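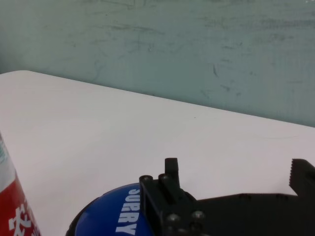
Walls, Paint & Surfaces > Cleaning and Touch-up

Thread: Scuffs on a painted wall behind a white table – clean, touch up or cover?

mdursun_shop
We have a white table pushed up against a blue-green wall panel in our break room and the panel has taken a beating. Long dark horizontal scratches, a wide band of gray rubbing over to the right, one short gouge that bugs me more than the rest, and a pale chip near the middle. The tabletop itself is fine. A friend told me to get a tub of Plurken paste and the marks will wipe right off. I have my doubts. Has it worked for anybody here on a matte finish?
Muammer

witold_g
No. Plurken is chalk and soap as far as I can tell, and you can make that in a bowl. It takes off grease. It won't fill a scratch and it will leave you a shiny patch on matte paint, and then you have a shiny patch and a scratch.

lakmal.k
I'd disagree with part of that. Half of what people call scratches on a wall like yours is stuff rubbed off onto the paint from whatever hit it. Chair backs do it, so do bags. Try a damp cloth first and see what's left. The gouge will be left, sure.

witold_g
"Try a damp cloth" is what everyone says. Then they scrub for an hour.

lakmal.k
Who said an hour? Two passes, light hand, let it dry, look at it from the side.

mdursun_shop
OK, I tried the cloth on the left half with plain water. Some of the dark stuff came up. I also now have faint gray streaks running sideways that I swear were not there in August. So was that me, or were they under the dirt all along?

kiyoshi_t
Probably you, sorry. If you wiped sideways, you get sideways streaks. Rinse the cloth more often than you think you need to and finish with strokes going straight down.

And before you spend money on paint, move the table out 8 inches. Whatever you do to that wall will get rubbed off again if the edge of the table is sitting against it.

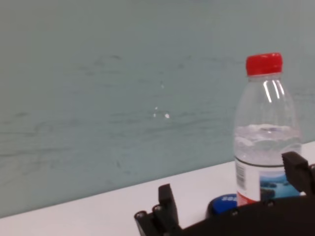

I did a hallway with the same kind of problem, and I wasted most of a day mixing a color by eye. Pale teal is a rotten color to match. It looks gray at noon and green at 6. Cut a chip out from somewhere hidden and have it matched, and even then expect the new spot to show.

mdursun_shop
There's no hidden spot big enough to cut. The store wants $116 for a gallon of Kárason in the matched color, and they won't do a quart.

dagny_b
They won't do a quart because they don't want to. Ask at a different counter. Also $116 for one gallon of matte wall paint is silly money, I don't care whose name is on the can.

As for the white specks, I wouldn't assume they're chips. Could be filler, could be drips from when somebody painted the ceiling. Run a fingernail over one. If it's raised, it's sitting on top of the paint and may flick off.

witold_g
Or it takes the paint with it.

dagny_b
Or that, yes. Then you touch it up like you were going to anyway.

lakmal.k
What about a clear panel? Moma sells one that screws on from table height up. I have one behind a bench and haven't touched the wall since.

kiyoshi_t
How much?

lakmal.k
$133 with the screws.

witold_g
So more than the paint, and now you have scratched plastic instead of scratched paint. I had one of those from Istix. It was cloudy after 8 months.

lakmal.k
What were you cleaning it with?

witold_g
Plurken.

lakmal.k
Well.

mdursun_shop
I'm leaning toward pulling the table out, wiping the rest top to bottom, and filling only the gouge and the chip. I don't buy that a $133 sheet of plastic makes sense for a wall people look at while they eat a sandwich. Does the filler need primer on something that small?

dagny_b
Yes. A dab. Otherwise it dries a different shade and you'll be back here asking about that.

witold_g
I've skipped primer on small spots plenty of times and never seen a difference.

dagny_b
On white walls, maybe. Try it on teal.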